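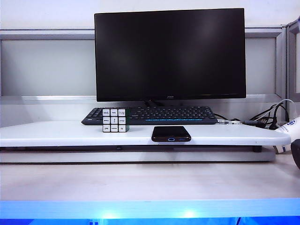
Desk and Workstation Walk-Through, Second Floor
Comments by Maritza Henao

Okay, same list as last time, with my notes typed in under each item so people know why something got a "fix" and what I'd like done about it. I go desk by desk with a clipboard and a flashlight and I'm usually done before lunch. If your desk isn't mentioned by name, it passed and you can stop reading (though please don't, the part on cables goes for everybody).

Marks are OK, FIX and WATCH. FIX means before the next walk-through in December. WATCH means I'll look again and I'd rather not have to write it up.

1. Monitor stands firm on its base, no wobble
OK on nearly every desk. I give each one a gentle push at the top corner and see how it settles. A little sway is fine, these are big screens on short stands and they all move some. What I don't want is the base lifting off the surface. One in the Bumia corner did that, and Brayan had it tightened before I'd even finished the row. Thank you Brayan! If yours starts to lean, tell one of us and leave it alone until we get there. Please don't stuff folded paper under it, I pulled out quite a wad of it in the spring.

2. Screen at a comfortable height and distance
WATCH. This one is so personal that I hate marking it. The rule on my sheet is top of the screen near eye level, and an arm's length away, more or less. Where the keyboard sits on a raised shelf with the monitor right behind it, people end up closer to the glass than they think. Sit back, reach out, and see if your fingertips touch. If your whole palm lands flat on the screen, you're too close, so push the monitor back or scoot the chair. I did this at my own desk and failed it, so I've written myself up too.

3. Glare and reflections
OK, with a couple of blinds that need to come down in the afternoon. The easiest way to check is with the screen off. A dark glossy panel will show you every window and ceiling light you've been squinting past all day and had stopped noticing. Do it once around 3:00, when the sun comes in on the parking lot side, because the morning tells you nothing on that side of the floor.

4. Screens off when nobody's working at them
OK. Much better than last time! I only had to reach over and switch off two, and one of those belonged to somebody who was just down the hall getting coffee, so I switched it right back on and slunk away.

5. Raised shelves: edges, load, surface
FIX at the Toma desks, OK everywhere else. The white shelves are holding up nicely and they wipe clean, and I like them a lot. The trouble is the front edge. People treat the shelf as a place to park things, and the things creep forward. Run your hand along the front lip and anything that sticks out past it gets pushed back. The card that came with our shelves says 25 pounds for the whole shelf, so no stacking binders up there, please. Books neither. I know it looks like a bookshelf. It's a keyboard shelf.

6. Phones and small electronics away from the edge
FIX. I've been writing this one down since we moved in and I'm going to keep doing it. A phone lying flat on the shelf is fine. A phone lying flat with its end hanging out over the front lip is going on the floor, maybe not today, but your sleeve will find it. I did it with my own phone last year and the new screen cost me 200 dollars, and I was mad about it for a month. Set it down flat and all the way on, ideally to one side, so that you're not reaching across it to type.

7. Keyboard placement
OK. The compact keyboards were a good call, they leave so much more room. Check that it sits level and that it's square to you, and that nothing is standing in front of the keys. (I'll come back to that under desk toys, you know who you are.) If yours has a light strip, I don't mind the light one bit, and blue is rather pretty when the room's dark. If it starts to flicker or goes dim, have a look at the plug first and then come find me.

8. Cable from keyboard to wherever it's going
WATCH. A thin cable running sideways across the shelf is all right so long as it has some slack and it isn't where your wrist or your mug goes. Look at the plug end. Is it straight? Is there any bare metal where there ought to be covering? Does the cord bend hard right at the plug? That last one is what kills them. I found one that had been bent double behind a monitor for who knows how long, and it came apart in my fingers when I straightened it. It went in the recycling box and Brayan signed out a new one.

9. Wire bundles
FIX at 10 desks, and I'm sorry, I know that's a lot. Bundles are good! I'd much sooner see wires gathered up on one side of the desk than wandering all over. But a bundle needs to be tied with something soft, and you should be able to slide a finger under the tie. No zip ties pulled down until the cords pinch, and no tape, which goes gummy and then I'm the one picking it off. Keep the bundle off the floor where feet go and don't let it hang in front of the shelf.
There's a bag of hook-and-loop ties from Clidance in the supply drawer. Take what you need. Please cut them with the scissors that are tied to the drawer, and leave the scissors tied to the drawer.

10. Power strips
OK. No strip plugged into another strip anywhere on the floor, for the first time ever. I checked twice because I didn't believe it. Keep the switch where you can reach it without crawling. If a strip feels warm to the back of your hand, unplug it and bring it to me right then, and don't wait for the next walk-through.

11. Desk toys and personal things
OK, and before anyone asks, yes, you can keep them. Puzzle cubes, the little plants, photos, all of it. Brayan Sánchez thinks I'm a softie about this and he's probably right. I just ask that they don't stand in front of the keyboard, or over the top of part of it, where you're forever nudging them aside to type. Put a cube off at the end of the shelf and you'll still reach for it when you're on hold. Plants go below shelf level, with a saucer, nowhere near the wires.

12. Drinks
WATCH. Lids, please. Mugs on the desk itself, down low, and never up on the shelf beside the keyboard. We lost one keyboard to iced tea in August and it crunched afterward. The sound was awful.

13. Dust behind and under
FIX at the desks along the back wall. Get a dry cloth behind the monitor stand and along the back edge of the keyboard, because that narrow gap collects everything. I got crumbs, staples and an earring (gold hoop, it's in my top drawer, come claim it). The Kendance wipes are fine on the shelves and the keyboard casing. Don't use them on the screens, they leave streaks. For glass it's the gray microfiber cloths, dry or barely damp, with the screen switched off.

14. Chair clears the desk and the cords
OK. One chair had rolled over a charging cord enough times to flatten it. Cord replaced, chair forgiven.

Things left open from last time
The sticky drawer at the end desk is still sticky. I've asked again. The loose floor plate by the copier is done, and it was done well. The Toma desks still don't have the longer monitor cables, so their screens can't go back as far as item 2 would like, and until the cables come I'm not counting it against them.

If you fixed something yourself after I came by, put a note on my chair with your desk number and I'll change the mark. If you think I marked something wrong, come argue with me, I'm in until 4:30 and I have butterscotch.

Checked by: Maritza Henao
Second look at items 9 and 10: Brayan Sánchez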